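Search this guide
Enter keyword Go
Home Products Guides Spare parts Contact

Idis Desktop File Organiser: Set-up Guide
Section 3: Placing and loading the organiser

Read this section after the compartments have been fitted together as shown in Section 2. The organiser needs a flat surface and a bit of clear space in front so that folders can be pulled forward and out.

3.1 Choosing a position

1. Stand the organiser with its back to a wall or the rear edge of the desk. It can sit left or right of centre, whichever suits the hand you file with.

2. Wipe the surface underneath. Grit under the base will scratch polished stone and will also make the organiser rock.

3. Press down on each corner in turn. If one lifts, loosen the base screws half a turn, press the organiser flat and retighten.

Note: On smooth surfaces fit the four felt pads from the hardware bag. Replacement pads are sold under the Zendus name, part 498.

3.2 Sorting the small parts

1. Tip any leftover hardware into a shallow tray before you start loading. A plastic tray with a low lip is easiest to pick from.

2. Keep metal clips separate from the dark fittings. They are easily mixed up and the clips are not used until Section 5.

3. Check the base of the organiser for stray brackets and put them away.

Caution: Small parts are a choking hazard. Keep them away from children under 36 months.

3.3 Loading the compartments

1. Begin with the leftmost compartment. Put in stiff items first, such as boards and heavy card, then folders, then single sheets.

2. Lower each item in from above. Do not push it through the slots in the side panels, which will mark the edges.

3. Let thin items lean against a panel. If a board settles on a diagonal, lift it clear and set it down again closer to the side.

4. Fill one compartment before going on to the next. The remaining compartments can stay empty until you need them.

Caution: Do not load a single compartment with more than 3 kg.

3.4 Moving a loaded organiser

Take out the boards and folders first. Lift with both hands under the base, never by the partitions. Colour labels for the front edge are covered in Section 4, and Grażyna Lis at the Jironcombe service desk can supply extra sheets in packs of 11.

Section revised 9th October 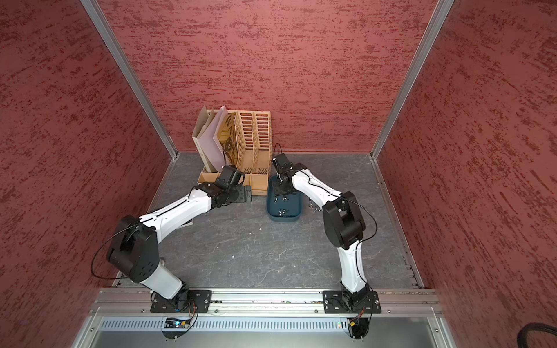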